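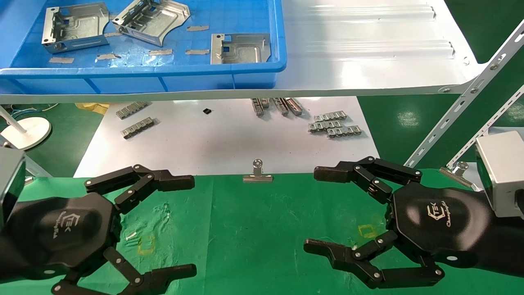

*Two robotic hands at a bench mat, with sheet-metal brackets waiting in the tray behind.*

My objection to most equipment budgets is that they are written by people who have already decided. Ours was no different. The first draft I saw, back in October, had the arms on line one, the hands on line two, and everything else squeezed into a row called "sundries". I have been in small-parts assembly long enough to know that sundries is where the money goes.

I should say that I don't hate the machines. I've watched them and I've been impressed, usually for the first ten minutes. What I don't trust is the way we are asked to buy them. A salesman from Unetti will happily talk for a whole Monday morning about fingers and joints. Ask him who pays for the tray and he goes a bit quiet.

Look at any bench where this sort of work is being tried. There's a mat, a shelf, a tray for the brackets, tape, clips, brackets holding the shelf up, cables going off somewhere. None of that came in the box with the hand. Somebody had to choose it, cut it, bolt it and then move it again when the arm couldn't reach. At Pamport we put down nothing at all for that kind of thing in the first plan. By the second plan it was 18 per cent of the total, and I still think that's low.

Then there is the matter of how many fingers you are paying for. The fashion is for hands that look like ours, more or less, with a joint wherever we have one. Very clever. But most of what we do at Pamport is pick up a flat bracket, turn it over and put it down in a particular place. A suction cup does a fair bit of that. A plain two-jaw gripper from the Laaksonen catalogue does most of the rest, and when it wears out you can change the pads with an Allen key during a tea break. Every extra joint is another thing to go slack, and I want to see a price for replacing it before I sign for the first one.

The usual answer is that the fancy hand can be taught new jobs, so you only buy once. I'd like to believe it. I have seen two machines in my working life that were sold to us on those terms, and both ended up doing a single job for years because the afternoon needed to change them over never came. Flexibility costs time as well as money, and the time isn't on the quote. If you want it, put a person's wages beside it in the spreadsheet. A named person, with hours.
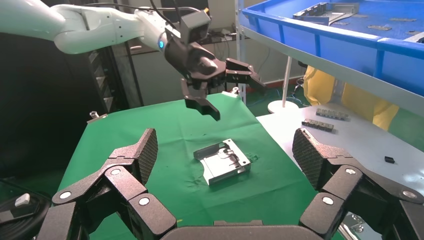 Luuk Wuyts wrote to say that I was being unfair, and that a bench of this kind should be judged as a place to learn, with the saving left for later. If you wait until the sums work on a single bracket, he said, you'll be buying from whoever learned first, at their price. He also thought I was wrong about the suction cup, which in his view is fine until the part has more holes than metal.

He has me on the holes. Some of our brackets are mostly cutout and a cup just hisses at them. On the rest I'm less sure. If it's a place to learn, then call it training in the budget and let it be argued over with the other training. What happens in practice is that it goes in as production equipment, with a payback date, and eighteen months on somebody has to explain why the payback hasn't turned up. I've been that somebody. It's not a meeting you want to have twice.

So what would I ask for? A shorter list than the one we got, for a start. One station, on hire if the supplier will do it, and the hire should cover the stand and the fixtures as well as the arm. A box of our real parts, including the bent ones and the ones with burrs, because Jasau ran their demonstration on samples so clean you could have eaten off them. Spare fingers priced up front. Over 2,000 picks before anyone is allowed to say the word "rollout", with the drops written down by the person standing there and not by the person selling it.

And I'd want a line for the people who set the job up. Every time I've raised this I've been told that it's covered under existing staff. Existing staff have existing work. When our setter was lent to a trial for 23 days, the presses he normally looked after did not look after themselves, and the overtime landed in a different budget where it did no harm to anyone's business case.

The revised plan comes back to us next month. I'm told that "sundries" has gone and that there is now a row called "integration", with a bigger number in it. I have asked for the list of what's inside.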